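Quitting bottled water at home, a thread. Month one was August and I kept the receipts.

Everything in the house that holds water is getting used now.
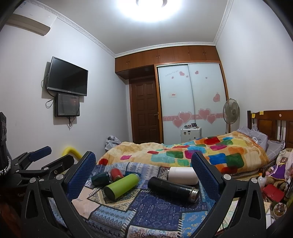
Stuart Heywood replied that tap water in his building tastes like a swimming pool and he'd rather keep paying. Fair. Mine did too for the first week.

What fixed the taste for me was the fridge. Fill a pitcher at night, leave the lid off, drink it the next day. The chlorine smell was mostly gone by morning.

I did buy a filter — the Gruvus one that screws onto the faucet. It leaked at the threads until I put plumber's tape on it. Two wraps wasn't enough. Four was.

Cost so far: $16 for the filter, $2 for the tape. We were spending $98 a month on cases from the store, which sounds made up until you have three people drinking it and one of them makes all her tea with it.

Washing is the part I underestimated. Narrow necks need a brush. Straw lids need a smaller brush. Anything with a rubber ring, take the ring out and look under it. I found mold in one and threw the whole lid away.

Nosipho Sithole asked about denture tablets for the smell. Yes, they work. One tablet, warm water, leave it overnight, rinse it a lot.

Still buying a case for the trunk of the car before long drives. I don't trust myself to remember to fill anything at 5 a.m.

Next thing is the city water report. It's a long PDF and I've read the first page. Will post what I find about the hardness numbers, probably Saturday.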